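4.2 Does "steps away" mean anything?

The claim that location drives guest satisfaction in serviced apartments is repeated so often that few papers still bother to cite a source for it. We are less sure. Most of the evidence comes from review scores, and a guest who has just paid a central-city rate has every reason to say the central city was worth it. Khúc and Triệu made a similar point about business travelers, though they went on to use the scores anyway.

Our own material has the same weakness, and we would rather say so early. We collected some 300 written reviews from four apartment hotels, two of them run by Akano and the others by Stivon and Hồ. All are within walking distance of a main train station. All describe themselves as being close to restaurants, bars and shopping, in words so alike that Anju Awasthi, who read the listings without their headings, could not tell which property was which. A claim that every competitor makes can hardly explain why guests pick one over another.

What the reviews say about location is thin. Guests write "great location" and move on. When they do give details, they tend to name a particular errand: the supermarket downstairs, the tram to the conference center, the bakery that opens before a morning flight. Laneways and famous bars, which take up most of the space in the listings, come up mainly in reviews that borrow whole phrases from the property's website. We did not drop those reviews, but we would not put much weight on them.
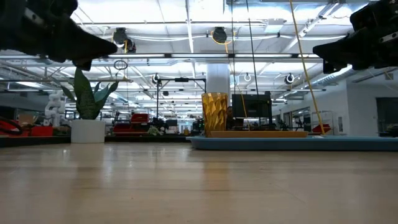 A second difficulty is that praise for location is rarely given alone. Reviews that call the area excellent also tend to call the room clean and the staff kind, and it is hard to say which opinion came first. Earlier work treats these as separate scores that can be added up. We doubt that guests keep such tidy books. Someone who slept badly because of the street below may still give full marks for location, as that is the box where the street belongs, and then take the points off under comfort. The noise and the convenience are the same fact seen twice.

We tried to pull the two apart by sorting comments by hand. Xuân Từ and Xuân Thái each read the full set over a period of four weeks, marking every remark as being about the neighborhood, the building, the room or the service. Small furnishings were counted as part of the room, down to ornaments like the vase on its tray in Figure 2, and this caused more disagreement than we expected. One reader took remarks on decoration as comments on quality, the other as comments on taste. The rule we settled on favors the first reading. A stricter reader could fairly object to it.

Booking platforms make matters worse. Ludotar asks guests to rate location before anything else, on a form that shows a map of the area with the main sights already marked. It would be surprising if this had no effect on the answer. Platform operators describe the map as a memory aid – perhaps it is – but it also reminds guests of places they may never have visited. None of the reviews we read lets us check whether the person writing had gone to any of the sights shown.

For these reasons we treat the location score as a weak measure of what guests did with the location, and possibly a better one of what they had been told to expect. The difference matters for owners. A property that pays a high rent for its address, and then finds that its guests mostly wanted a washing machine and a late checkout, has bought something it may not be able to sell. Whether that holds outside city centers is a question our sample cannot answer, and we are wary of studies that claim theirs can.

The next section turns to length of stay, where the records kept by the properties themselves give us a little more to go on.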